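Good news from the standards group: the good practice guide for hand-held gripper work is out! Version 3 went up on 18 September 2019, and it finally covers shared rooms, where several people are recording within a few steps of each other. Rosaura Nina edited it, working through 281 comments from members in Lutstead and Lerkberg (thank you, all of you, especially the night owls). 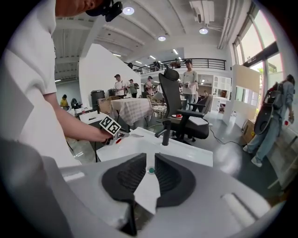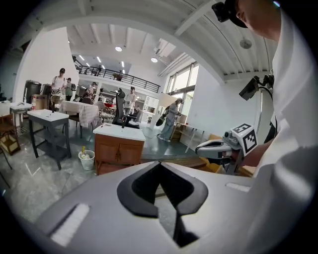

My favorite part is the new section on markers. Keep the printed squares clean and flat, never cover one with a thumb or a cable tie, and swap any square with a scuffed corner before the next run. There's also a proper rule on cables at last: nothing trails across a walkway, and anyone wearing a pack gets a clear path to the door. Breaks come every 60 minutes, head cameras off, no exceptions for "just one more."

The old Odoi checklist still works until May, so finish your current sheets first. Page 74 has the new one, ready to print. Comments on the marker section are especially welcome, and Rosaura reads every one. Send them through the Avolen members' page!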